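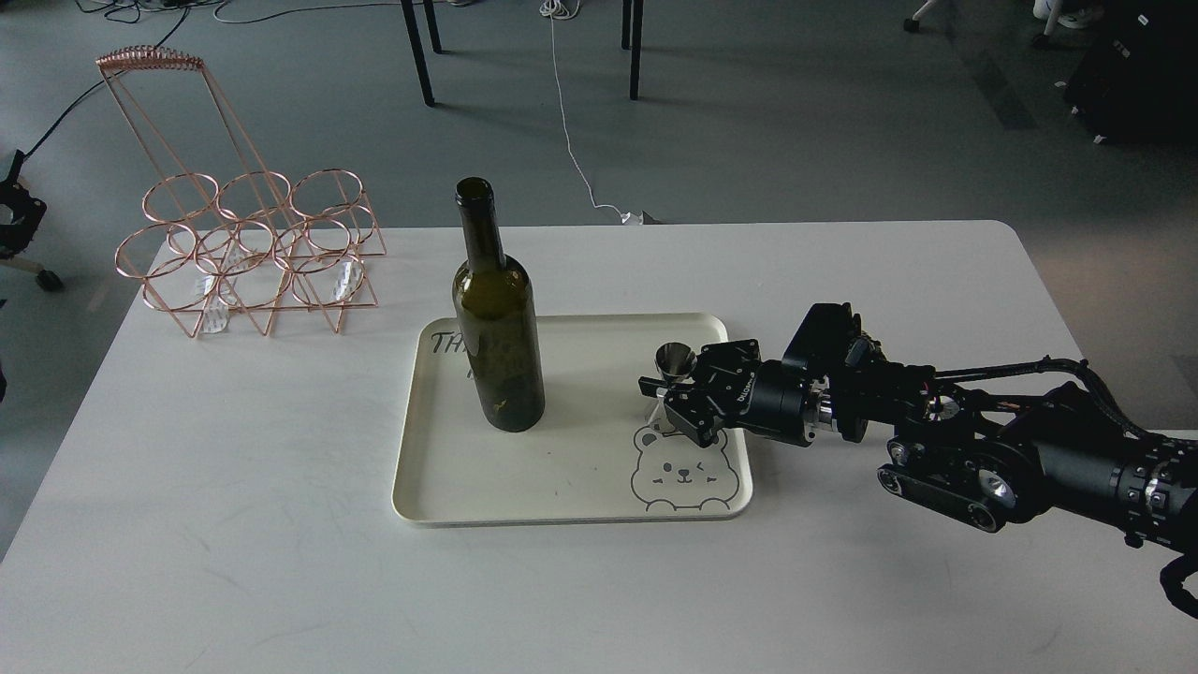
Course Handout 6: The Drinks Tray and the Wine Rack
Hospitality Service, Unit 2
Prepared by Meenakshi Kaimal
October 29, 2019

This handout goes with the practical on small bar stations. Read it before you come in. Bring it with you, since the setup sheet on the last page is filled in during class.

1. What a small station is

A small station is a table that one server can run alone. In this course it holds a tray, a rack, one jigger and the bottles on the order sheet. Glassware is covered in Handout 7 and stays on the side cart until then.

Set the table before you bring out any bottles. Put the tray in the middle and the rack to one side, with enough room between them for your hand and a bottle.

2. The tray

The tray is where you work. Bottles come to it, get poured, and leave. A tray with a raised rim keeps a small spill off the table, but it also catches the base of a bottle if you slide one across. Lift the bottle over the rim and set it down flat.

Trays with printed lettering or a cartoon on them are fine for casual service. For the formal dinner in December we use the plain Prurnstead trays.

3. The jigger

A jigger is a small metal measuring cup. Ours are cone-shaped. Hold it level when you pour into it and fill it to the line given on the recipe card. If there is no line, fill to the rim. Do not leave a jigger lying on its side on the tray between pours. Rinse it when you change from one drink to another.

The measures for the Ismail punch and the Zandiment spritz are on your recipe cards. Learn both before the practical.

4. The wine rack

Wire racks are light, and they shift if a bottle is pushed in hard. Check that all the feet are on the table first. Then:

Hold the bottle by the neck.
Bring the base to the ring you have chosen.
Lower it until the rack takes the weight.
Let go only after the bottle has stopped moving.

In a rack with two levels, look at which row is higher before you start. A bottle in the raised row can get in the way of the one in front. Decorative pieces such as clear acrylic crystals may be left in the rack for display, but move any that would sit under a bottle.
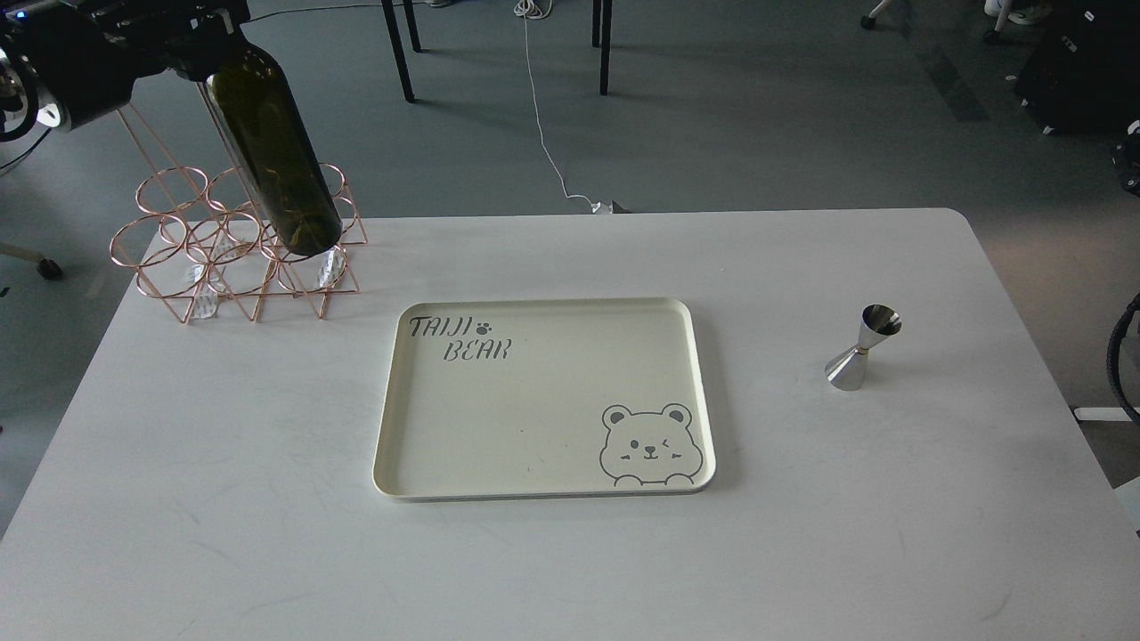

Bolus asked whether an open bottle could go back in the rack if it was going to be used again the same evening. The answer for this course is no. Open bottles stand upright on the tray or go to the side cart with a stopper in. The rack is for sealed bottles and for empties used in practice.

5. Clearing down

Take the bottles off first, then the jigger, then wipe the tray inside and under the rim. Wipe the table last. Leave the rack where it is unless the next group needs the space.

6. Before next class

Read pages 148 to 153 of the course reader. Write down the order in which you would set and clear a station for two wines. Half a page is enough. Hand it in at the start of class.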